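4.3 Conduct rules for bin-picking trials

The reporting rules of Section 4.2 govern what is written down after a trial. The present section is concerned with the conduct of the trial itself, where we found the larger share of the disagreement between sites. Both sites that ran the Weken protocol, Ruria and Brimen, used the same written task definition and the same scoring sheet, and their pick success rates still could not be compared directly. Most of the gap was traced to matters the first draft of the protocol left to local habit: how the bin was held, how objects were put into it, when an operator was allowed to step in, and how the cable dress on the arm was set before a session.

Rule C1 (bin fixture). The bin shall be fixed to the work surface so that it cannot shift under a side load from the gripper. Clamping at the rim is acceptable. Where clamps are used, their jaws and handles count as obstacles and shall be entered in the collision model before the first trial. A site that moves a clamp during a session shall treat the trials before and after the move as separate blocks. We considered requiring a purpose-made fixture and decided against it, on the grounds that small laboratories would ignore the requirement or drop the protocol.

Rule C2 (object set and loading). Each block uses a declared subset of the Pangilinan list, which holds 21 objects. The subset shall be stated by object number, together with any substitution. Objects are tipped into the bin from a loading tray held level with the rim. They are not placed by hand, and they are not rearranged afterwards, even where a pose looks plainly ungraspable. If an object lands outside the bin the whole load is repeated. Transparent and reflective items shall be reported as a separate class as well as within the total. The first draft had pooled them, and the pooled figure hid most of what the users of the results wanted to know.

Rule C3 (bin surface). The inner walls and floor of the bin shall be described by colour and finish. Worn patches and scuffs need not be repaired, but a bin whose walls return strong reflections shall be recorded as reflective, and the state of the room lighting shall be noted with it. Daylight through an unshaded window is permitted provided that the time of day is logged for each block.

Rule C4 (cable dress). External cables and hoses on the arm shall be tied at fixed points, and the free length between those points shall be measured at the start of each session. The free length matters in a deep bin. A loop that clears the rim in the home pose may touch the wall, or drop into the depth camera's view, once the wrist is turned to reach a corner. Before scoring begins, the operator shall run the arm at reduced speed through 9 check poses, one above the centre of the bin and 8 spread along its walls and corners, with the bin unloaded. Any contact between cable and bin at a check pose means that the dress is corrected and the whole set run again. 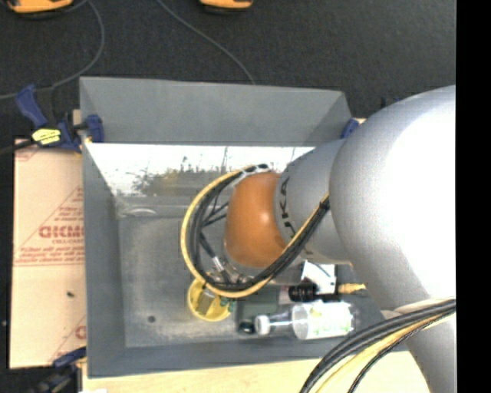
Rule C5 (intervention). An operator may stop the arm at any time for safety, and no trial is to be scored as a failure of the operator. A stopped trial is scored as a failure of the system unless the cause lay outside the cell. Nudging an object, freeing a snagged cable or clearing a jammed gripper is an intervention, and the trial in which it takes place is closed at that point. The revised sheet has 2 columns for this — one for stops and one for physical interventions — where the draft had a single remarks field that each site used in its own way.

Rule C6 (end of block). A block ends when the bin is empty, or after three failed attempts in a row on the objects that remain. Objects left in the bin are listed by number. We note that this rule favours systems that take easy objects first, and we accept the bias for the sake of a bounded session length.

The two sites logged 1023 trials between them under the draft protocol. These were rescored from the session records against C1 to C6 wherever the records allowed it. Rule C4 could not be applied in retrospect, as neither site had measured free cable length, and trials with a recorded cable snag were therefore kept in the totals and flagged. The effect of rescoring on the site-to-site difference is taken up in Section 5.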